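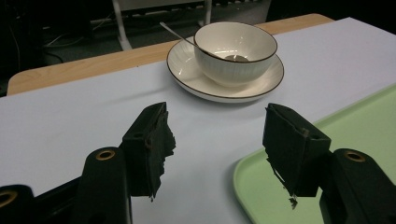 Workshop Tips: Getting a Table-Clearing Arm to Plan Sensibly

Posted Jul 10, 2019 by Ritu Prajapati

These are notes from the bench in Hutosville, where we run a small arm on kitchen jobs: cups, bowls, trays, the usual. The planner is Pyo and the camera side is Gureo. Most of the tips should carry over to whatever you use.

Cover the table with plain paper. Shiny tops and strong wood grain give the depth camera trouble, and the plane fit wobbles from run to run. Matte paper in one pale color works well. Tape the corners underneath and replace the sheet when it creases, or the creases come back as small obstacles.

White dishes on pale paper are hard to segment. A dark line around the rim helps a lot, so if you are buying test dishes, get the ones with an edge line. For all-white ones, turn the exposure down a notch before you touch any thresholds in the software.

Treat a bowl on a saucer as two objects with a parent link. Gureo likes to merge them into one blob, and then the grasp planner picks a width that fits neither. Fit the outer ellipse first, then look for a second one inside it and higher up. If the second fit fails twice, move the camera and try again from a steeper angle.

Spoons get their own step. A handle sticking out over a rim is thin enough to drop out of the point cloud, and the planner will happily swing a finger through it. We mark a keep-out cylinder along the handle, 20 mm across, and take the spoon out before the bowl is touched. When the handle can't be found in the depth image, look for a straight bright line in the color image and project it down.

Assume there is something left in the bowl. Set a tilt limit on every carry move and leave it on, even for dishes you believe are empty. Ours is 5 degrees. It makes some paths longer. Wiping down the arm takes longer still.

Put trays in the collision scene even when you only see a corner of one. Pyo has an option to extend a partial rectangle past the edge of the view. It is off by default. Turn it on.

Check the pads before you retune the grip force. Foam and rubber facing on the fingers tears with use, and a ragged pad changes the closing width and the friction together. In February I spent two days adjusting gains in software for a problem that went away with new facing. Write the pad change date in the config file, next to the width offset.

Mask the fingers out of the image. If the camera rides with the gripper, the jaws are always in view and always close. A fixed mask is fine for the arms and brackets. The jaws move, so their mask has to follow the opening width. Loose strands of pad will poke out past it, so grow the mask by a few pixels.

Crop the background in software. Cables on the floor, stands, chair legs and so on add planning time for no benefit. Cut the cloud at the table edge plus a small margin. Keep anything the arm could reach, though, including the legs of a stand if it is close.

Save the plan as well as the video. When a run goes wrong, the recording shows you what the arm did, and only the saved plan shows you what it thought was there. Storkwood, our log viewer, lines up the two by timestamp. A plain text file with the object list per step does nearly the same job.

Next page: calibrating the wrist camera after a bump.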